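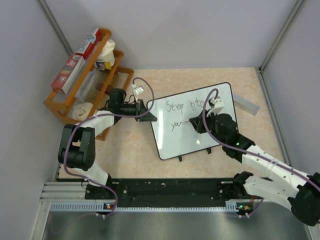

The writing bench at the Grarnen Street shed, with the right arm's marker touching the board.

Efren Tolentino had never built a robot before he built two of them. He started in April, on one side of a bench in the shared workshop at Mimthorpe, and he says the first month was mostly cable.

"I had this idea that the arms would be the hard part," he said. "The arms came as kits. You follow the sheet, you do up the screws. Then you've got two arms lying on a bench and no way of holding them still."

The answer was a length of aluminium extrusion with a black rail on top and an arm clamped at each end. Kristine Estrella, who shares the bench and wrote most of the software, wanted the arms on separate stands. They tried that for 2 weeks.

"Every time one stand got bumped, the whole calibration was off," she said. "I'd come in after work and spend the evening measuring. Once they were both on the one rail I stopped arguing."

The grey walls went up later, on three sides. Tolentino said the workshop's afternoon light moved across the tabletop and made the lettering hard to judge on video. The cable duct below the rail was Estrella's request.

Handwriting was her idea as well. The pair had been moving blocks from one side to the other and were getting bored with it. A small whiteboard cost 16 dollars and could be wiped and used again. The letters are stored as strokes, and each stroke is a list of points. "Step into", the start of the phrase they use most, has a bit of everything in it, she said: straight lines, curves, a dot and a gap between words.

"The S took me longer than all the others," Estrella said. "It kept coming out like a 5."

Pressure was the other problem. If the marker sits too high the line breaks up, and if it sits too low the board slides. Tolentino went through several ways of holding the pen before he was happy with the grip. He still replaces markers more often than he would like.

The two have spent just under $2000 so far, split evenly. Tolentino keeps the receipts in a folder and read the total out when asked: $984 was his half. He does not plan to add it up again until the end of the year.

Next on the list is getting the left arm to steady the board while the right one writes. Estrella has it working in simulation. On the bench, she said, the arms are still a bit too polite with each other – each one waits for the other to finish.

Tolentino would like to try a longer sentence first. "Two lines is fine," he said. "I want to see it fill the board."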